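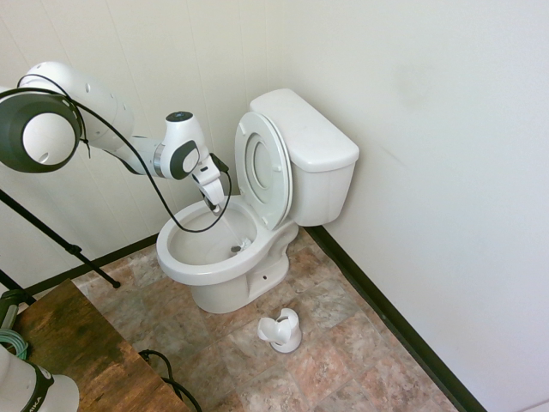

White toilet, seat raised, brush in the bowl.

FOR IMMEDIATE RELEASE
1/23/20

Plaslow puts the bathroom first with new Bukari cleaning program

Plaslow, the office and rental cleaning company, today opened sign-ups for Bukari, a bathroom-only service for small buildings. Toilets, sinks, floors, mirrors. No kitchens, no carpets, no windows. Bathrooms.

The program starts with 305 restrooms already on contract, most of them the small corner kind with barely room to turn around. Full rollout in April.

"Bathrooms get whatever time is left at the end of a shift," said Jonatan Backlund, head of service at Plaslow. "Ten minutes, lights off, go home. We wanted a crew that starts there."

What customers get under Bukari:

Two visits a week, more on request
Bowl brushed down to the drain, under the rim, both sides of the seat
Hinges and bumpers wiped, tank and base wiped, floor behind the toilet done by hand
A brush that stays with its own bathroom and never travels to the next one
Brush replaced on a set schedule, holder washed out every visit

Seat and lid go up before anything else. Cleaner goes in, sits, then the brush. Plaslow says the order matters more than the product, and the checklist is one page, taped inside the supply closet door so tenants can read it to.

The checklist was tried out last year at Ignacio, a residential building with shared bathrooms on every floor. Crews logged 1,546 visits there. Complaints to the front desk about toilets dropped enough that Ignacio signed on for a second year.

"I used to hear about it every morning," said Ariel Sison, building manager at Ignacio. "Smell, rings in the bowl, brush standing in old water. Now I mostly hear about the elevator."

Supplies come from Fosovix, which will provide a low-scent bowl cleaner and plain white brushes for all Bukari sites. Customers who want to use there own products can do so, just tell the crew lead before the first visit.

Pricing is per bathroom, billed monthly, no setup fee. Buildings with existing Plaslow contracts can add Bukari at any time. Weekend visits not avaliable at launch.

About Plaslow
Plaslow cleans offices, rentals and shared housing. Bukari is its first single-room service.

Press questions: Jonatan Backlund, Plaslow service office. Site visits by appointment.

###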